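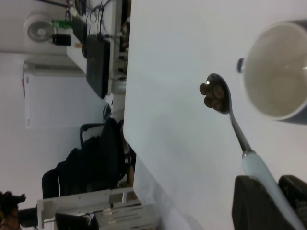 Brivholm Dock Ledger
Detention and demurrage tracking for shippers and receivers

Brivholm Dock Ledger records when a truck or container arrives, when it leaves, and what the carrier's contract says you owe for the time in between. When the carrier's invoice comes in, the program checks it against your own times and flags the lines that don't match.

Most disputes over waiting charges come down to whose clock is used. Dock Ledger takes its times from the gate log, the dock door scan or a driver check-in screen – whichever you trust most – and keeps the other two on file for backup.

What it does
Free time is counted by contract, by lane or by equipment type. Holidays and gate closures can be left out where your terms allow.
An alert goes to the dock office 30 minutes before free time runs out. You can change the interval for each site.
Dispute letters are filled in with the arrival and departure times and the contract clause, ready to send.
Closed records stay searchable for 28 months.

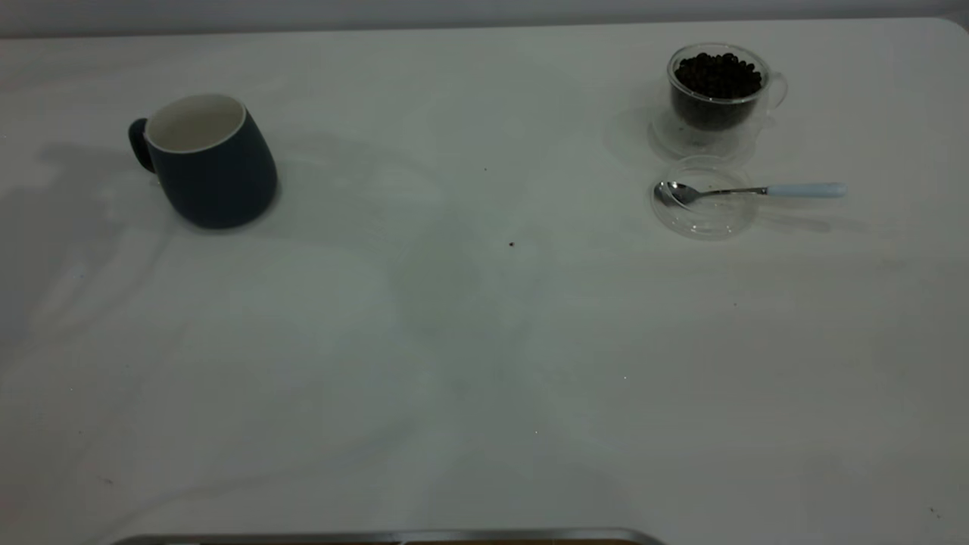
The traffic desk at Gillumitz wrote that the alerts mattered more to them than the invoice check, and that they would like a second one for trailers dropped overnight. They also found the first week of loading contracts slow, mostly because their older rate sheets were scanned. The overnight alert is now part of the standard package.

Setup
Contracts can be entered by hand or loaded from a spreadsheet. Templates are included for 105 common tariff layouts. Scanned rate sheets have to be keyed in, and Clernico, our setup partner, can do that for a flat fee per contract.

Dock Ledger runs in a web browser. Gate scanners from Nghiêm connect directly. Other scanners need to be able to export a text file at least once an hour.

Plans
Single Site: one location, up to 12 dock doors, five user logins.
Multi-Site: any number of locations, shared contract library, user logins by role.
Both plans are billed yearly. Prices depend on yearly load count, so please send us last year's total with your request for a quote.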